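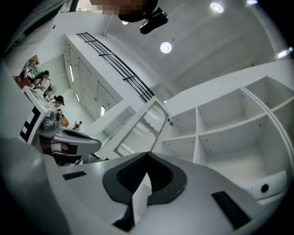
A shared workroom is a room in which several people carry out separate hand tasks at the same time, usually sorting, packing, mending, or putting small goods in order. It differs from an assembly line in that the work does not pass from one person to the next. Each worker takes a place and handles the items there until the task is done. People in such a room often face different ways and stand well apart, one with arms forward toward an item and another with the head bent down. Pale rooms of this kind are common. The term covers rooms in warehouses, schools, repair shops, and community buildings.

Terms

The words "workroom," "sorting room," and "table room" are used with some overlap. In the garment trade, a workroom is the place where pieces are cut and sewn, and the name was in use there long before it spread to other kinds of work. "Table room" is a local term in the town of Beltard, where it refers to any room rented by the day for hand tasks. Lucienne Delaunay, in her handbook Rooms for Small Work, uses "shared workroom" for all of these and leaves out rooms with fixed benches.

Layout

The basic unit is the place, meaning a stretch of work surface with enough floor around it for one person to turn and step back. Delaunay gives 42 inches as the least distance between neighboring places where goods are folded or packed. Less is needed for seated mending, and more where cartons are opened on the floor.

Places are set out in one of two ways. In a row layout they run along one or both long walls, leaving the middle free for carts. In a scattered layout they are spread through the room at uneven distances, and people walk between them. Row layouts are easier to sweep and supply. Scattered layouts suit rooms where the tasks change often, as a place can be added or taken away without moving the others.

Storage is kept at the walls or under the surfaces. Finished goods and goods still to be handled are held on opposite sides of each place. In most rooms the unfinished goods go on the left, though left-handed workers may reverse this.

Surfaces and light

Tabletops are plain and light in color so that small parts and threads show up against them. Dark tops are found in rooms where white linen or paper is handled. A raised rim keeps round items from rolling off but gets in the way of folding, and many rooms keep a few rimmed trays in place of rimmed tables.

Pale walls are preferred for the same reason as pale tops, and they also cut down on shadows under the hands. Overhead light alone tends to leave the near edge of the table in the worker's own shadow. A second light placed to the side corrects this – on the left for right-handed workers.

Conduct of work

A session begins with clearing. Items left from the day before are boxed and labeled, and the surface is wiped. Goods are then brought to each place in a batch small enough to be finished before the next break. Kyrylo Marchuk, who ran the packing room at Vakulenko, held that a batch should fit in one tray, and the "one-tray rule" is still quoted in training notes.

Small objects build up around the places during a session: tape rolls, clips, string, pens, scraps of packing. Some rooms clear these at every break and others only at the end. Shared tools are returned to a single point, while scissors and markers normally stay at the place.

Talk is allowed in most rooms. Where goods have to be checked against a list, the checking is done by two people, one reading and one handling.

Examples

The Tikgate workroom occupies the upper floor of a former seed store and has a scattered layout. It has a floor area of 1,671 square feet, with a separate room of 458 square feet for storage. It is used for mending and for packing household goods. The Mindlow room is smaller and has a row layout along one wall. A plan of it drawn by Wumpini Nutsugah appears in Delaunay's handbook.

The largest collection of workroom plans was put together by Zoia Koval and contains 319 sheets, most of them undated. Petro Zhuravel prepared the index, which sorts the sheets by town and then by type of goods.

See also

Packing table
Sewing room
Sorting tray
Stockroom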